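5. Setting up a seasonal character poll

This section covers a single-question poll with picture answers, such as a vote on a festive character's outfit. Read section 4 (Accounts and roles) first.

5.1 Creating the poll

1. Sign in to Dobson with an Editor account.
2. Select New poll, then Seasonal.
3. Type the question. The limit is 230 characters, including spaces.
4. Add at least two answers. Each answer may carry one picture.
5. Set Answer order to Shuffle.
6. Select Save draft.

Note: Drafts are deleted after 30 days without a change. Published polls are kept.

5.2 Choosing who can vote

1. Open the draft and select Audience.
2. Pick a list. The Jallstead and Flivville lists are loaded at installation.
3. Set Minimum votes. The default is 40. Results stay hidden until this number is reached.
4. Tick One vote per address if the link will be shared openly.

CAUTION: Changing the audience after publishing resets all votes to zero. The reset cannot be undone.

5.3 Publishing and closing

1. Select Publish. The status changes from Draft to Live.
2. Enter a closing time using the 24-hour clock.
3. After closing, select Export. Percentages are rounded to whole numbers and may not add up to 100.

If error 243 appears on export, the Bokov add-on is missing or switched off. Turn it on under Settings, Add-ons, and export again.

Guide text: Kinga Hegedűs

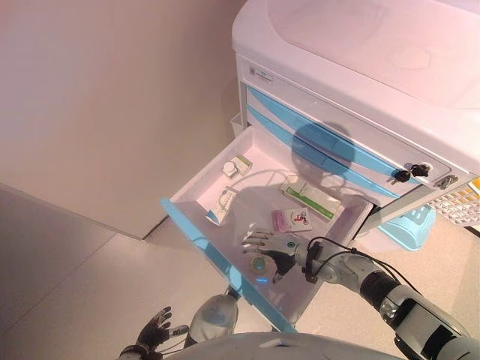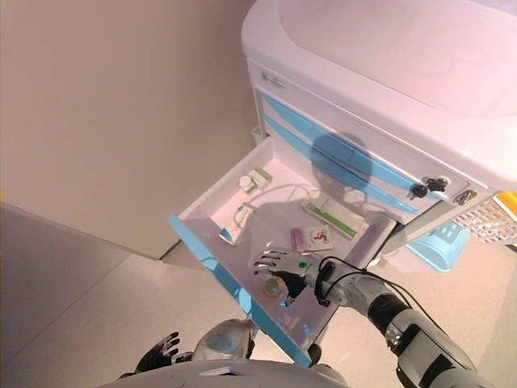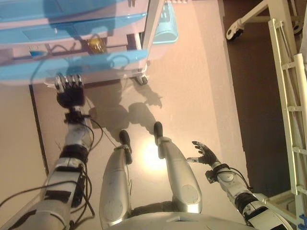
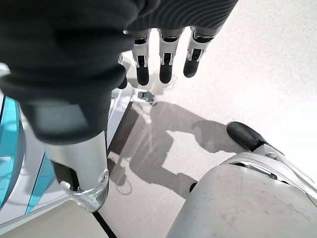
First and second pictures: medical cart, one drawer open. Third: silver legs, black feet. Fourth: hand, padded thumb.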